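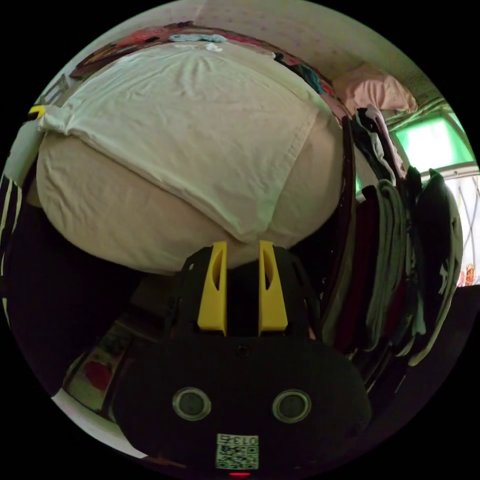
Nordin hand-held gripper, unit 013, pressed against draped fabric.

Nordin is a hand-held gripper for showing a robot a task by hand. The operator holds it, does the job at normal speed, and the motion is saved for training. One gripper is enough for simple picks. Folding and other cloth work usually calls for a pair, and each unit carries its own code label so left and right stay matched in the software.
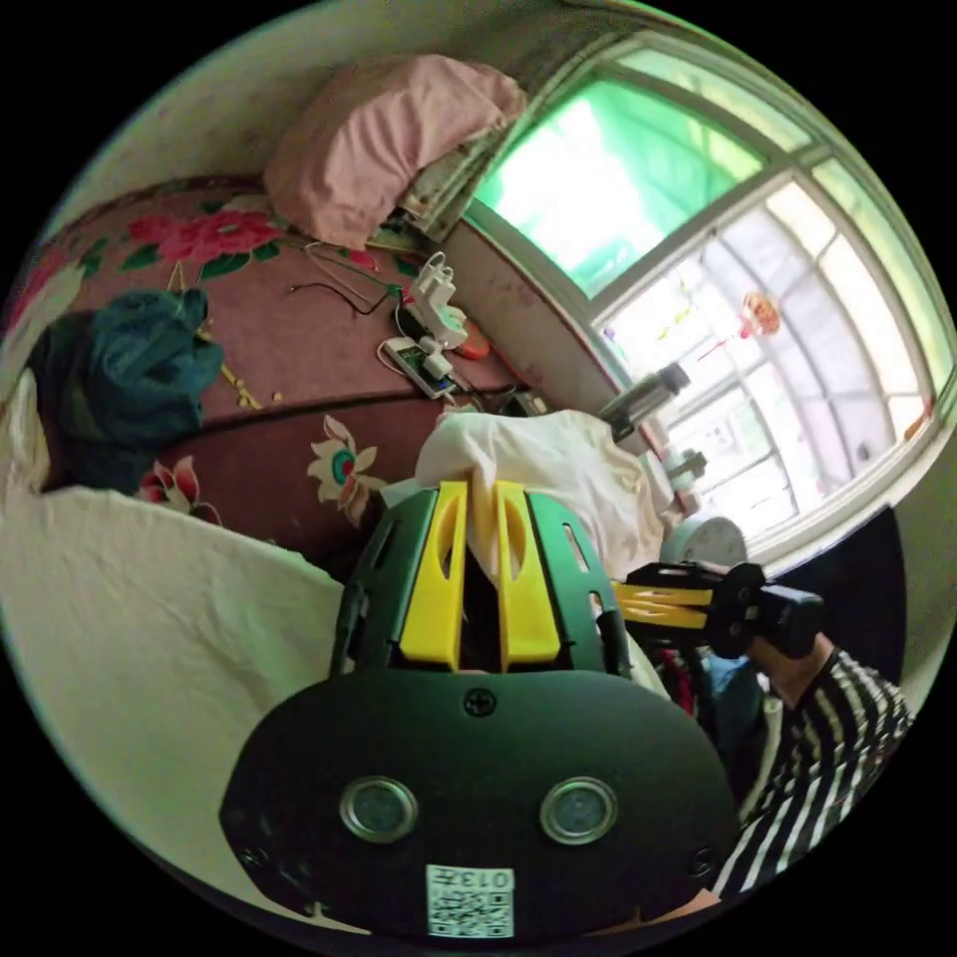 Slotted finger pads bend a little under load, which helps with thin material such as sheets and shirts. Pads are sold in sets of 6 and swap out with a small screwdriver.

Weight without cable: 260 g
Maximum session length: 300 minutes
Price per pair: $1,625

Pairs ship from Padthorpe with both units already calibrated - recalibrate after any pad change. For bulk orders, ask for Conceição Tavares in sales.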